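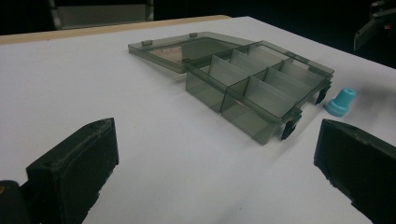 Last changed: December 2025

Ilango Thampi
Cable ferrules, a thread. I wire small control panels for pumps and fans, and the same questions keep coming up.

Ilango Thampi
A ferrule is a thin metal tube crimped over the stripped end of a stranded wire. It keeps the strands together under a screw or spring clamp. Solid core wire does not need one.

Ilango Thampi
Size goes by conductor area. A 2.5 ferrule on 1.5 wire will crimp and look fine, then pull off under a light tug. Check the wire marking first - colour is no help, there are several colour codes and they disagree.

Ilango Thampi
Strip length is the barrel length plus a little, so the strands show just past the end. Trim flush after crimping.

Ilango Thampi
I keep mine in flat compartment boxes with a see-through lid, one area per compartment, long and short barrels apart. Mixed boxes cost me an afternoon on the Malness job.

Ilango Thampi
Square or hex crimp? Square suits most spring clamps. Hex is closer to round and goes better into tight round entries. My Nelar tool does square only, 16 mm² at the top end. Above that I use a separate press.

Ilango Thampi
Twin ferrules take two wires in one barrel. Use them for linking commons. Do not force two wires into a single ferrule of the next size up.

Ilango Thampi
Never tin the ends with solder instead. Solder creeps under pressure and the screw works slack. I re-terminated a whole panel at Prondamow in February for this, 655 ends, all tinned.

Ilango Thampi
Pull test: I do the first few of each size, then up to 100 per batch before checking the dies again. Use a proper gauge if the job has a written spec.

Ilango Thampi
Namboodiri asked about insulated against bare. Insulated for nearly everything, as the collar supports the wire where it bends. Bare where the terminal is too shallow for the collar - the strip length changes slightly, so do a trial piece.

Ilango Thampi
Marker sleeves go on before the ferrule. I still forget.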